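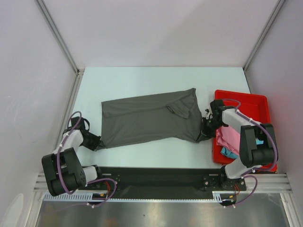
Solveig Engström wanted to know why we bother with a state machine at all, when the policy is perfectly capable of pulling a shirt flat on its own. Fair question, and she asked it before lunch, so it deserves a proper answer. The policy can pull. What it can't do is notice that it has been pulling the same shirt for two minutes and that the shirt has stopped cooperating.

So this page covers the bit of code that sits above the policy and tells it when to give up. In our tree it's called Stedent, a name chosen in a meeting I missed. You'll need the two-arm driver running and the cloth mask coming out of the overhead topic. If the mask is coming out upside down, go and read the camera page first, then come back in a better mood.

Step 1. Define the states

Keep it to four: PICK, STRETCH, LAY and RECOVER. I started with eleven. Seven of them were different ways of being in RECOVER.

STRETCH is the one that matters. Each gripper has a lower corner of the garment, the cloth is off to a slant as it always is, and the arms have to move apart until the wrinkles running out of those corners settle down, without going on until the stitching does.

Step 2. Choose what ends a stretch

There are three exits, checked in this order:

slip: either gripper's finger gap falls below the cloth threshold
taut: mask width has grown by less than 2 mm over the last 30 control ticks
timeout: 210 ticks since entering STRETCH

Slip goes first. An empty gripper moving sideways produces a lovely flat width curve, and the code will congratulate itself on a beautifully taut nothing.

Use the mask width along the line between the two grippers, not the bounding box. A garment lying at an angle has a bounding box that changes when you rotate it and tells you very little else. Sleeves are the other nuisance. If one has flopped over the body the outline hardly shows it, so don't expect "taut" to mean "unfolded". It means the edge between the grippers has run out of slack. Folds are LAY's problem.

Step 3. Couple the arms

Send both targets in one message with one timestamp. Sending left then right works nicely on the bench and then drags everything gently towards whichever arm heard first.

stretch:
 mode: mirrored
 step_mm: 4
 hold_on_slip: both

Leave hold_on_slip on both. The "single" option exists for historical reasons, the history being that I wrote it.

Step 4. Replay before you run

Run the replay tool over the stored episodes:

stedent replay --set stotex --state STRETCH

The Stotex set has 2,823 stretches in it. With the thresholds above, 168 end in timeout. If you get a great many more, check your tick rate. If you get none at all, check that the timeout is connected to anything.

Step 5. Run it slowly

Set speed_scale to 0.3 and keep a hand near the stop button. Watch the log for states flipping between STRETCH and RECOVER; that's a slip threshold set too tight for thin fabric. Widen the gap in small steps and replay again after each change.

Known problems

RECOVER drops the garment where it is and calls PICK, which sometimes chooses the same bad corner with great confidence. A fix is planned for December.

Last edited November 8, 2019. The old Ustell config keys still load, with a warning you're welcome to ignore until they don't.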